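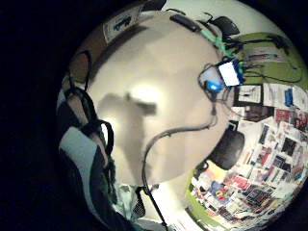 Cables, tape and a little lit-up screen, all on one closely shaved head. Rerivcombe open day.

Visited 2019-04-17

I'd been meaning to get to the Rerivcombe open day for years, and I finally took a day off and went! It's held in the old Dahlgren building on the canal side, up two flights of stairs (there is an elevator, but it was full of folding chairs when I arrived), and the whole upper floor is given over to people who build things to wear. Hats that buzz when you face north, gloves with switches in the fingertips, a raincoat with a keyboard in the sleeve. Entry was free and the coffee was a dollar.

The headgear corner was my favorite by a mile. I must have gone back four times. What I love about homemade gear is that the parts are all out in the open, so you can follow a wire with your eyes and see where somebody changed their mind. The rig in my photo has a dark band across the head with a black clip on it, and a bundle of wires held together with bright green wrapping that comes curving down toward the face. Green! Everyone else seems to use black and then spend an hour hunting for the right cable. There's a small display by the eye with a blue casing and a white glowing screen, and close to it a round blue light that I noticed from clear across the room. Add a black earcup and one long thin cable that swoops off on its own, and you've got a piece of gear I could look at all afternoon.

It also has a label on it, which pleased me more than it should. I'm a big believer in labels. Half the stuff in my own garage could use one.

At noon Darcy Pomare gave a talk on how to make a headset comfortable, and the room was packed. I took two pages of notes. The main thing was weight: put a heavy part on one side and your neck will be complaining inside ten minutes, even if the scale says it's nothing. Darcy's first build came in at 431 grams, nearly all of it over the left ear, and there was a slide of it that got a big laugh. The other tip I wrote down and underlined was to leave slack wherever a cable crosses from the head to the shoulder, then turn your head all the way both ways before taping anything. I've skipped that step myself and pulled a connector clean off.

Lunch was a cheese roll on the back steps with two people from Prurmont, a makers' club a couple of hours north. They had brought 64 elastic straps to give away in different widths, and I came home with three. We talked about tape for most of the break. Cloth tape leaves gunk, electrical tape goes slimy in summer, and opinions on hook-and-loop were strong!

The parts tables in the afternoon were run by Zisska, a surplus shop, and I'm told they brought almost 3,000 bits and pieces. Bins of earcups, clips, short cables, tiny screens with no paperwork. I bought a bag of right-angle connectors and a roll of tape (green, of course).

If you're thinking of going, the next one is in December. Get there before eleven, as parking on the canal side fills up and the lot behind the bakery is a long walk with a bag of parts. Bring cash for Zisska. I'm hoping to have my own headset on the table by then, so come and try it on.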